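Okham Household Help > Storage and Sorting > Tins, Jars and Boxes

Hinged tin won't stay shut and smells of old tea. Worth saving?

Posted by drawerful, 20 November 2019

I have inherited, by which I mean nobody else in the family was quick enough to refuse, a quantity of small hinged tins. Most of them are fine. One has a clasp that springs open whenever I walk past it, and the inside smells of something smoky that was probably tea and may have been a grandfather. I want to keep sewing bits in it. I have washed it twice with washing-up liquid and it now smells of lemon and grandfather.

Can the clasp be tightened without snapping it, and can the smell be got out? It has a printed picture on the lid which I would like to keep on the lid.

mrs_tetteh_no_relation

Clasp first. On most of these the catch is a bent tongue of thin metal that hooks over a little lip, and after enough years the tongue relaxes. Open the tin, put a folded tea towel over the tongue and press it inwards with your thumb. A very small amount. Close it and try. If it still pops, press again. Do not go at it with pliers on the first attempt, as thin metal bent hard in one go will come away in your hand, and then you own a tin with a rubber band round it. 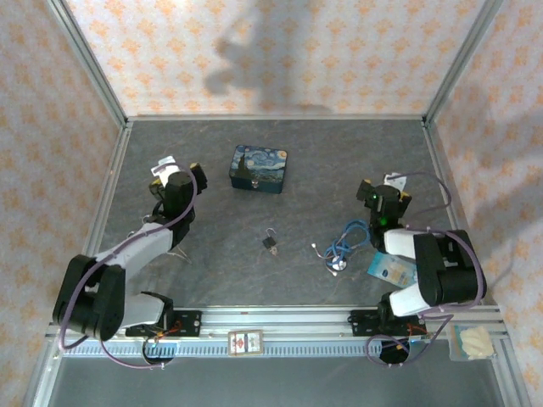 Printed tins need gentler washing than people give them. The picture is a thin layer of ink and varnish, and the green side of a sponge will take it off in a depressingly short time. Mine with the swirly blue and yellow sky, in the manner of Starry Night, has a small silver clasp on the front, and I do the metal with a cotton bud and the sky with a damp cloth and nothing else. Dry it straight away, especially along the seams and round the hinge, where water sits and turns to rust while you are congratulating yourself.

For the smell, bicarbonate of soda. Two tablespoons in the dry tin, lid shut, leave it for 4 days, tip it out and wipe. Repeat if grandfather persists. If he is still there after the second go, line the tin with felt and accept him -- your buttons won't mind.

Soketti47

just buy a new one they are cheap

pantry_ghost

Agree with the bicarb, but check under the hinge first. I had one that stank for a whole July and the trouble was a wad of ancient tea leaves packed in behind the fold. A wooden cocktail stick got it out. Coffee grounds also work, in the sense that the tin will then smell of coffee.

I'd disagree slightly on the thumb. My thumbs are useless, so I use the handle of a wooden spoon, same idea, same tea towel. And keep needles in a separate case inside, whatever you do about the clasp. I speak as someone who has dropped an open tin on a stair carpet and was still finding pins with my feet at Christmas.

drawerful

Thumb worked on the second press. Bicarb is in. There was indeed something behind the hinge and I have chosen not to look into it further.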